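Emptying the Bag Before Filling the Box

Soudabeh Rezaei has packed for other people for six years, and she starts with the small stuff
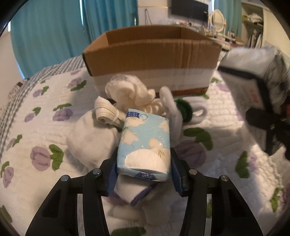
Tissues, a face mask and other small things on the bed, with the box behind them.

Soudabeh Rezaei does most of her work on beds. She helps people pack up single rooms, usually students and hospital staff at the end of a lease, and a bed is often the only clear surface she can find.

"I ask them to make it first," she says. "Pull the cover flat. Then I put the box at the back and everything else goes in front of it, where we can both see it."

She has been doing this in Ganimcombe for six years. Before that she worked in the stockroom at Zoneck, a housewares store, where she packed returns. The pay was steady but the work was the same every day. A coworker, Joon-young Ji, was moving out of a rented room and asked her to help for an afternoon. He paid her with dinner and gave her number to two people on his floor.

I met her on a Saturday morning in July, in the kitchen of the apartment she shares with her sister. She had one job behind her already and another at two o'clock.

Most of her customers expect her to begin with books or the closet. She begins with handbags, coat pockets and the drawer beside the bed.

"Those are the things that get thrown into the last box at midnight," she says. "Tissues, masks, socks, a cloth for your glasses, hair ties. Then you get to the new place and you need a tissue and you have nine boxes."

So the first box she opens is for those. It travels with the customer, in the car or on the bus, and it is the first one unpacked. She doesn't tape it. She writes the person's name on a flap and leaves it at that.

Pocket tissues come up more than I expected. Rezaei says every room has them, often several packs already started. She keeps the packs whole and stands them along the side of the box so the opening faces up. Masks that have been worn go in the trash. Clean ones get folded in half and put in an envelope, which keeps the ear loops from catching on everything else.

Cloth goes in last. "Handkerchiefs, small towels, mesh bags, whatever is soft. You push it down in the gaps. I don't buy bubble wrap for a box like that."

She does buy boxes, though she would prefer not to. She bought a batch of 200 last fall from Plono, a packaging supplier across town, and still has a stack of them in her hallway. When a customer has a used box in decent shape, she takes that first. She presses on the bottom with both hands and looks at the corners. Creases in the sides don't bother her. A soft bottom does.

I asked what goes wrong. She thought about it for a while and said people talk too much while they sort.

"They pick up a thing and tell me where they got it. It's nice, I like hearing it. But the van is coming at four."

One customer, Gráinne Lenihan, spent most of an hour on a single drawer. Rezaei let her. They finished the rest of the room after dark, and Lenihan has since hired her twice more, once for her mother's apartment. That job was bigger than anything Rezaei normally accepts. She brought in Tiago Antunes, who owns a van and usually handles the driving, and the two of them were there three days.

She doesn't decide what gets thrown out. If something looks like trash, she sets it on the left side of the bed and asks about it at the end. She used to ask each time, and it slowed everything down. Now there is one conversation over one pile.

"A knotted-up bit of cloth, a plastic ring off something. To me it's nothing. Maybe they've been looking for it since winter."

Her prices are by the room, and she doesn't want to change that. A customer once suggested charging by the box, and she tried it for a month. People started overfilling them to save money, and Antunes complained about his back.

At one-thirty she got up to find her marker and her tape. The afternoon job was a third-floor room on Tetteh Street with no elevator. She had been told there were four boxes' worth, and she was bringing seven.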